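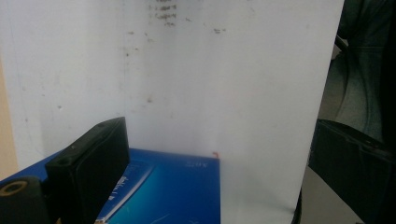

Slide 2: White panel with brown smudges, blue box at its foot

Good morning! Ruba Najjar and I (Evangelia Balaskas) get 19 minutes, so straight in. Leave the slide up while people find seats.

Ask the room: where does your eye go first? I'd bet on the dark marks up near the top, the streaks and dots. Could be dried dirt, could be marker. I love marks like these because you have to test before you scrub!

Start soft. Damp cloth, plain water, small circles, then wait 60 seconds and look again. Dirt usually lifts. Marker usually laughs at you, and then it's a dab of rubbing alcohol on a hidden corner first (matte white can go shiny, and shiny never goes back).

Now the fainter spots lower down. Easy to miss, so stand to the side and let the light rake across. Don't forget the second white surface on the left, it has a few tiny gray dots too.

Blue box: move it before you wet anything. Printed lettering on top, so dry cloth only.

Pause for questions. Hand over to Ruba for the Fustulby hallway story, 3 minutes, then the cloths go round.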